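July 24, 2024

Up at 6 with the dog, who wanted out and then did not want out. Already warm. I got the hose onto the tomatoes before the sun came over the garage and picked what was ready. The Cultier seeds I bought at the fair in March have done better than anything else in that bed. The fruit is small and splits if I water too much, but the taste is good. I left the split ones on the wall for the birds.

Breakfast was toast and the last of the plum jam. I have 10 jars of apricot in the basement and no plum, so I need to watch for plums at the market.

Drove to Genudthorpe after that to see about the sourdough flour. The mill shop has changed its hours again and now opens at 9 on weekdays, which suits me. They were out of the coarse rye. I bought two bags of the plain and one of the whole wheat, and a bag of cracked oats I did not need. The road back by the reservoir is being patched and I sat at the temporary light long enough to hear the whole farm report. Corn is down. Rain possible by the weekend, they say, but they said that last week too.

Fed the starter when I got home. It had gone gray on top and smelled like nail polish, so I threw out most of it and gave it fresh flour and water. It should be all right by tomorrow. The kitchen is too hot for it in July and I may have to move it down to the basement with the apricots.

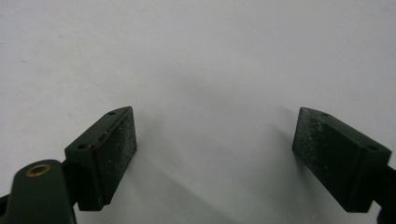
Dark green on white, July.

In the afternoon I tried the loaf from the Rezende booklet, the one baked in a covered pot. I have made it twice before and both times the bottom burned. This time I put a baking sheet on the rack below and took the lid off after 26 minutes. The bottom was brown and not black. The crumb is still tighter than I would like. I think I am not letting it rise long enough the first time, and the booklet is no help, it only says "until ready." I wrote my own times in pencil in the margin so I don't have to guess again.

Ate the heel with butter while it was still too hot to cut properly. Wrapped the rest in a towel.

Paid the water bill and the car insurance. The insurance went up again. I called and waited on hold, then was told the increase was for everybody in the county and there was nothing to be done on their end. I asked for it in writing.

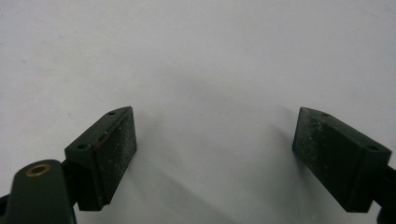
The Prernano coffee pot is leaking at the base. I took it apart at the sink and the rubber ring has gone hard and has a crack in it. The hardware store used to carry them in a drawer by the register. If they don't have one I will use the old drip machine until I can order the right size. I measured the ring and put the number on the grocery list under eggs.

Supper was tomatoes on the new bread with salt, and a boiled egg. Walked the dog around the block when it cooled off a little. The people on the corner have finally cut back their hedge and I can see down the street when I pull out.

Windows open tonight, fan on low. Tomorrow: coarse rye if the shop calls, ring for the coffee pot, library books are due.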